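Gripper Test Operators Wanted, Jarkent Lab

We're looking for 2 people to join us in November and spend their shifts finding out which gripper handles cloth best. If you like fiddly problems and don't mind doing the same grasp many times with one small thing changed, we would love to hear from you!

You'll be running the Brultgate fingers (long, flat, rigid) against the Himance set, which is softer and shorter. Both go on the same arm with the same wrist camera, and each set gets 2,000 grasps. Towels are the main course: single, folded, bunched, and two at a time, which is still our hardest case and easily the most fun to argue over.

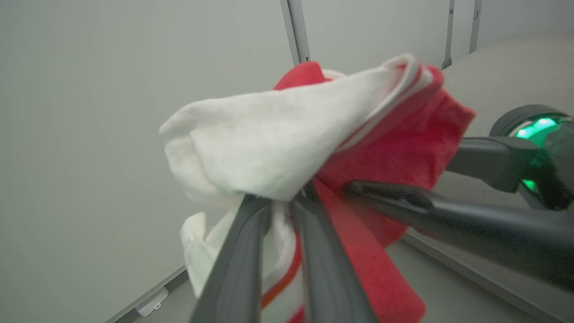

Thanakorn Ratanaporn says the two-towel grasps taught him more about finger pressure than anything in the manual, and that he still changes his mind about the Brultgate blades every week or so. You'll get to change yours too.

A normal shift means loading the cell, starting runs, scoring each grasp and writing down anything odd. You'll also swap fingers and recheck the camera after every 130 grasps. We teach all of it, so robot experience is welcome but not required. Careful notes matter a lot more, and so does speaking up when a score looks wrong.

Shifts start at 8:30 a.m. and are paid hourly, training included. To apply, send a short note about yourself to the Kaczorowski test team at the Jarkent front desk, and tell us which hours suit you.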